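Section 4: Setting up and working safely with the hand-held gripper in someone's home
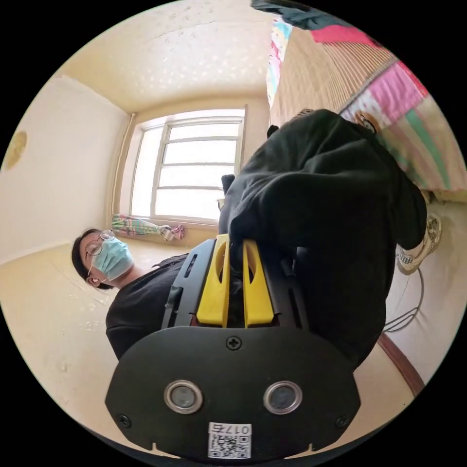
Written by Mihret Tilahun for the Jastico home recording guide
Checked by Danang Kusuma — last changed 5/7/20

I wrote section 3 for people working at our own benches, and if that's you, most of what follows will feel fussy. Home sessions are different. You're in a person's bedroom or kitchen, there are two of you in a space meant for one, and the floor is full of things that belong there. So these are the rules I go by, in the order I do them. Please do them in that order too, at least until you've got a few visits behind you!

4.1 Before you go in

1. Charge the gripper fully the night before. I don't take one out under 46 per cent, even for a short visit.
2. Read the number on the small label on the back plate and write it on the visit sheet, along with the character after it. Left and right grippers get muddled constantly. In February we had a whole day's recordings filed under the wrong hand, and poor Yi-chun Kan spent ages putting them straight.
3. Check the screws on the back plate, the one at the top and the ones near the lower corners. Finger tight is no good, use the cross-head driver in the Corketti case.
4. Wipe both round windows with the dry cloth. Go from the middle outwards and keep your thumbs off the glass afterwards (I still forget).
5. Squeeze the handle and let go, 12 times. The yellow fingers should come together and part without catching. If one of them sticks, swap the gripper for the spare and put a tag on it.

Note: fingers that lean a little when open are fine. What you're looking for is play, so hold the finger near its slot and give it a gentle wiggle. If it clicks, it goes back to Danang Tuhumury for new pins.

4.2 Agreeing things with the household

Do this sitting down, before any kit comes out of the case. I know it's tempting to unpack while you chat, but people stop listening the moment there's something interesting on the floor.

1. Go through the consent sheet together and leave them a copy.
2. Ask which rooms are in and which are out. Write it down in their words.
3. Ask about photographs, post, medicines and anything with a name on it. Let them move those things themselves.
4. Agree a word for stopping. Ours is just "stop", and either of you or anyone in the house can say it.

Caution: the view is very wide, far wider than people expect. With the gripper held up in a bedroom it'll take in the ceiling, the window, the bedding and whoever is beside you, all in one go. Show the household a test view before you ask them to sign. Twice now I've had someone change their mind about a room once they saw how much of it was in there, and that's exactly what the test view is for.

4.3 Masks, clothes and glasses

We keep a box of disposable masks in every visit bag. Wear one whenever the household asks and whenever the two of you are working close together in a small room. It should cover your nose as well as your mouth. If you wear glasses, pinch the top edge of the mask before you start — fogged lenses and a gripper near your face are a bad mix.

Plain dark tops, please. Black is best. Your sleeve is going to be in view a lot of the time, sometimes a great deal of it, and a busy pattern makes the sorting harder for Syafiqah Yeoh's team afterwards. Roll or tuck a loose cuff so it can't drop between the fingers.

4.4 Setting up the room

1. Walk the floor first. Shoes, loops of cable, bags and toys all go to one side, with the owner's say-so. I'd put cables top of that list, as a thin one on a pale floor is very easy to miss when you're watching your hands.
2. Look at the window. Strong daylight straight into the view will wash it out to white and take the detail with it. Turn so the window is behind the gripper if you can, or ask whether you might draw the curtain. Don't untie a curtain yourself.
3. Leave the bed as you found it. No straightening, no borrowing it as a table. If the job is about bedding, the household says when it can be touched.
4. Set the room lights and leave them alone until the recording ends. We ask for 700 on the light meter where the work is, though plenty of bedrooms won't get there and I'd sooner have a dim recording than a lamp balanced on a chair.

4.5 Working with a partner

This is the part I get asked about most. One of you holds the gripper and the other watches. The holder will be looking at the fingers, so the watcher has to look at everything else.

1. Agree who is who, out loud.
2. The watcher stays to the side, never in front of the fingers.
3. Nobody's head goes close to a moving gripper. If the watcher needs to lean in, the holder lets go of the handle, keeps still and says "clear" first.
4. Swap over every 8 minutes. The thing isn't heavy, but your wrist will tell you otherwise by the end of a morning.
5. Say "moving" before you start again.

Warning: the fingers can pinch skin and they'll certainly catch hair, lanyards and mask loops. Don't test the grip on yourself or your partner.

4.6 Checking the first recording

Make one short recording, then stop and look at it on the Iyamu tablet. You want both fingers in view and nothing from the "out" list. If something private has crept in, delete the file there and then, with the household watching, and note it on the sheet as "deleted on site". Don't crop it later. We used to allow that and I'm glad we've dropped it.

If the picture looks soft, clean the windows again before you touch any settings. If it still looks soft, restart the gripper. After that ring the Brornirum desk, and have the label number ready because it's the first thing they'll ask for.

4.7 Packing up

1. Switch off before you put the gripper in its case, fingers upwards.
2. Put back what was moved, and ask the owner to check.
3. Bin used masks in your own bag and take it away with you.
4. Fill in the end time and both names on the visit sheet.

Uploading is in section 5.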